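Flevstead debt advice service extends support for residents leaving insolvency

Residents of Flevstead who have recently been discharged from bankruptcy will be able to book free one-to-one budgeting sessions from June, under an arrangement between the town's debt advice service and the Assefa Credit Union.

The sessions will cover how to read a credit report, how to ask for an out-of-date entry to be corrected, and how to open a basic bank account. Each resident will be offered up to three appointments with the same adviser.
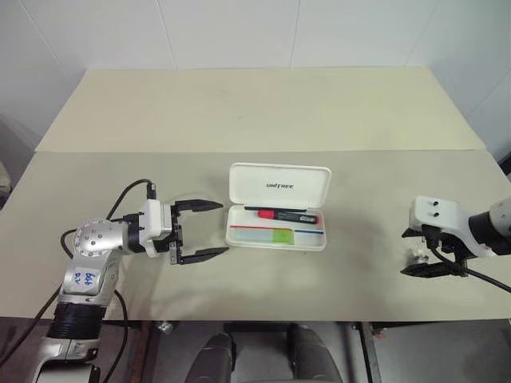

The service dealt with 258 new enquiries over the past year, of which 56 came from people who had already completed a formal insolvency procedure. Many had been refused a tenancy or a mobile phone contract and did not know which lender or agency to approach.

Karthik Hettiarachchi, head of advice at the service, said: "Discharge ends most of a person's debts, but the record of them stays on file for some years. We want people to know what a lender will see, and what they are entitled to have put right."
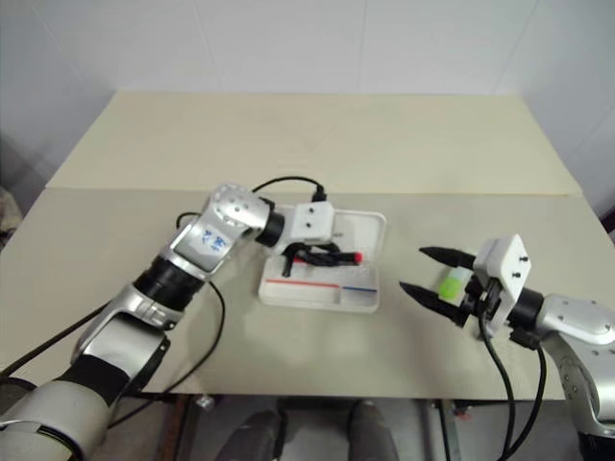 Two robot arms and a small white plastic tray on a tabletop.

Under the arrangement, the credit union will also consider applications for small savings-linked loans from residents who have attended at least two sessions. Attendance does not guarantee that a loan will be approved, and the usual affordability checks will apply.

Arif Mollah, lending manager at the credit union, said that 19 members had taken part in a trial of the scheme and that 13 of them had since opened a regular savings account.

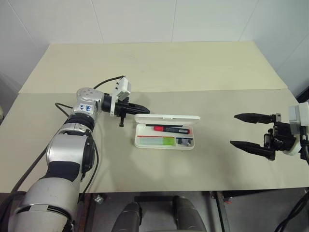 Appointments will be held at the service's office in Stusetti Road and by telephone. Residents should bring their discharge notice, if they have one, together with recent bank statements and details of any continuing payments. Evening appointments will be available until 7.30pm.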